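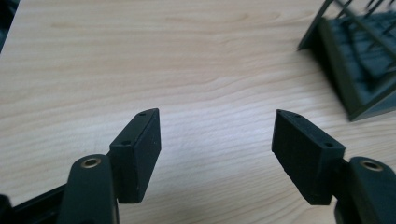 How does a new medicine get tested?

Written for readers from 8 to 12 years
Text: Nektarios Xenos
Checked by Ustyna Polishchuk, children's nurse

When you have a sore throat, maybe an adult gives you a spoon of syrup or a small tablet. You swallow it, you make a face, and after some time you feel better. Did the medicine do this? Or did your body do it alone, as it often does with a sore throat?

The question is harder than it looks. People have been taking medicines for thousands of years, and for most of this time they had only one way to check them. Somebody took the medicine, somebody got better, and everybody said, "It works!" Many of these old medicines did nothing. A few of them made people more sick.

In this text I will explain how it is done today. To make it easier we will follow one medicine, which I made up for you. Its name is Ollo and it should help against headache.

Before any person swallows it

A new medicine begins in a laboratory. The scientists there have an idea that a certain substance could help. Substance is a word for any kind of stuff: sugar is a substance, and salt, and water. They try the substance on cells, the very small pieces that all living things are made of. Cells can be kept in a flat dish with a warm liquid that feeds them.

If the cells die, this is a bad sign and the substance is usually put away. If the cells stay healthy, the work continues. In most countries the next tests are done on animals. Many people don't like this, and there are rules about when it is permitted and how the animals must be treated. Scientists are also looking for other ways, for example with computers or with tiny pieces of tissue grown in the laboratory.

Most substances never come further than this. Our Ollo is lucky and it goes on.

The first step with people: is it safe?

Testing a medicine on people is called a clinical trial. Usually it has several steps, and the scientists call them phases.

In the first phase there are only few people. For Ollo we have 26. They are adults, often they are healthy, and they have agreed to take part. They get a very small amount of the medicine and the doctors watch them carefully. They measure the heartbeat, they take a little blood, they ask many times a day, "How do you feel now?" If all goes well, the next group can receive a little more.

In this phase the doctors don't try so much to find out if Ollo stops a headache. First they want to know if it is safe, and what amount the body can take without trouble. The amount of a medicine that you take at one time is called a dose. The dose is very important. Even water can be harmful if you drink far too much of it in a short time.

The second step: does it do something?

Now come more people, and these people really have headaches. For Ollo there are 300 of them. The doctors try different doses and write down what happens. How strong was the headache before? How strong is it after one hour? Did the person feel dizzy, or sick in the stomach?

A thing that a medicine does and that we did not want is called a side effect. Nearly every medicine has some of them. Most are small, like a dry mouth or feeling sleepy. Some are serious, and if there are too many serious ones, the trial is stopped.

The third step: is it better than nothing?

This is the biggest step. For Ollo we need 1566 people, who live in different towns and are of different ages. They are divided into two groups. One group gets Ollo. The other group gets a tablet that looks the same and tastes the same, but has no medicine inside.

A tablet without medicine is called a placebo. You say it like this: pla-SEE-bo.
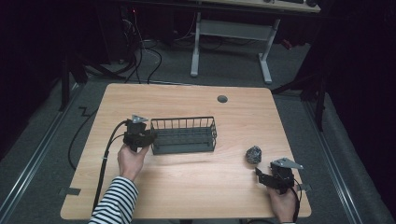

Why would anybody give a sick person a tablet with nothing in it? There are two reasons. The first is that many headaches go away alone. If you only look at people who took Ollo, you cannot know which headaches would have finished anyway. You need the other group to compare.

The second reason is a bit strange. People often feel better only because they believe that they got a medicine. You maybe know it from your own life. You fall and hurt your knee, your grandfather blows on it and puts on a bandage with stars, and already it hurts less. The bandage did not repair the knee in two seconds. But you felt that somebody takes care of you, and the pain became smaller. With tablets it can happen too, and it is called the placebo effect.

For some illnesses it would be wrong to give a placebo, because a good medicine already exists and the sick person needs it. Then the second group receives the old medicine, and the scientists look if the new one is better than the old one.

Who gets which tablet?

If the doctors could choose, they might give the real medicine to the people who are the most sick, since they feel sorry for them. Or they might give it to the strongest people without noticing it. Then the two groups would be different from the beginning and the comparison would not be fair.

For this reason it is decided by chance, like when you throw a coin. Usually a computer does it. Also, the people in the trial don't know which tablet they have, and their doctors don't know it either. It is written in a secret list with numbers. Such a trial is called "double blind." It has nothing to do with the eyes, it only means that both sides are kept from knowing. At the end the list is opened and the results are counted.

You can try it at home

You can do a small blind test with juice. You need two kinds of apple juice, some cups, a pencil, and a helper.

Ask the helper to put a secret number under each cup and to write on a paper which juice goes with which number. The helper fills the cups when you are in another room. Then the helper also leaves, and a third person, who knows nothing, gives you the cups one after another. Say which one you like more. Do it several times with new cups. Only at the end look at the paper.

My daughter was completely sure that she can recognize the expensive juice. She chose the cheap one four times from five, and she is still a little angry with me.

When people leave

A large trial takes months or even years. Some people move to another city, some forget their tablets, some simply don't want to continue. They are allowed to stop on any day and they don't have to say why. In our trial 1127 people stayed until the end.

The scientists must write honestly how many left. Imagine that all the people with bad stomach pain stopped taking Ollo and went home. If we asked only the ones who stayed, Ollo would look much nicer than it is.

Who decides at the end?

The company that makes the medicine cannot simply say "it is good" and start to sell it. It must give the results to an office of the government, where other experts read them and ask questions. These experts can say yes, they can say no, and they can say "please do one more trial."

Also after a yes the watching goes on. A side effect that happens to one person in a hundred thousand will probably not be seen in a trial with 1566 people. It is seen only later, when very many people use the medicine. So doctors, pharmacists and patients can report it, and sometimes the paper inside the box is changed, or the medicine is taken away from the stores.

And children?

Children are not small adults. Their bodies work in some things differently, and a dose for an adult can be dangerous for a child. So medicines for children often need their own trials. The parents must agree, and if the child is old enough to understand, the child is asked too.

Never take a medicine alone, also if you know it and took it before. Always ask the adult who takes care of you.

Small dictionary

Cell: a very small piece of a living thing
Clinical trial: a test of a medicine with people
Dose: how much medicine you take at one time
Double blind: the people in the trial and their doctors don't know who gets what
Placebo: something that looks like the medicine but has no medicine inside
Side effect: something the medicine does that we did not want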